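Enance publishes good-practice guide for hand-held gripper work in shared rooms

Enance has released the first edition of its good-practice guide for teams that record manipulation tasks with hand-held grippers outside a dedicated robot cell. The guide applies to paired two-finger grippers carried by an operator, tracked by printed fiducial markers and used in offices, kitchens, workshops and other occupied rooms. It is available from July at no charge to sites that agree to return an annual conformance statement.

The document was prepared over two drafting rounds with input from Drekelik, which supplies tracking mounts, and from operators at the Plurnell test site. It consists of 6 parts: scope and definitions, room preparation, operator fitness and training, equipment inspection, session conduct, and records. An annex gives a one-page checklist intended for printing and posting at the entrance to the work area.

Existing machinery safety practice assumes a fixed or mobile robot whose motion is commanded by a controller. With a hand-held gripper the operator supplies the motion, and hazards associated with arm reach and unexpected start-up largely fall away. The remaining hazards are those of manual work: trips, collisions with furniture or colleagues, pinch points at the jaw, strain from carrying, and loss of attention while watching the workpiece.

"Most sites we visited were applying their robot cell rules to this work and finding that half the clauses had nothing to attach to," said Halina Krawczyk, lead author of the guide. "We wanted a text that a supervisor could read against the room in front of them."

The guide draws on a review of 1,479 recording sessions logged under the Nikzad programme. Session logs were coded for interruptions, dropped objects, tracking loss and reported near misses. Cable contact was the most frequently logged cause of an operator-initiated stop. Marker occlusion was the most frequently logged cause of discarded recordings.

Principal requirements are as follows.

Operators shall complete 4 supervised sessions before working alone. Supervision may be by any person who holds a current sign-off for the same gripper model.

Jaw linkages shall be inspected for play at the start of each shift. A gripper with visible play at the pivot shall be tagged and withdrawn.

Marker faces shall be flat, clean and free of glare. A marker with a lifted corner or a scratch crossing a cell boundary shall be replaced before recording begins.

Continuous carrying time shall not exceed the limit set by the site's own ergonomic assessment. Where no assessment exists, recording shall not begin.

Persons not involved in the session shall be told when recording starts and stops, and shall be able to leave the room without crossing the operator's path.

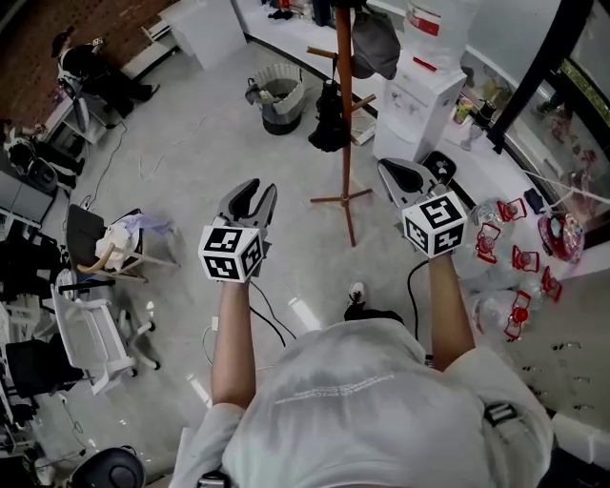 Room preparation is the longest part of the guide and the one most changed during drafting. It divides the floor into a working zone, a reach margin and a passage zone, and requires the supervisor to walk all three before the grippers are picked up. A tethered gripper is treated as extending the trip zone to wherever its cable rests, so a line trailing from the operator's hand or looped on the floor must be included in the walk, along with any cabling at neighbouring desks. Free-standing items such as coat racks and wheeled chairs are to be recorded on the room plan, as are small objects at floor level, including bottles. The plan is to be redone when furniture is moved.

The guide does not require shared rooms to be vacated. Where colleagues remain seated at desks, the supervisor is to confirm that chair travel does not enter the reach margin. Enclosed footwear is mandatory for the operator, and straps and lanyards are to be secured clear of the jaws.

Conformance is self-declared in the first edition. Sites scoring 98 per cent or higher on the annex checklist may list themselves as conforming; sites below that figure are asked to submit a corrective action plan. Charmaine Fourie, standards manager at Enance, said third-party assessment would be considered for the second edition once enough statements had been returned to set a baseline.

Comments on the first edition may be sent to Kibet Muriithi at the Enance standards desk. Online briefings for site supervisors will be held each Friday during the release month, and printed copies of the checklist can be ordered through Drekelik.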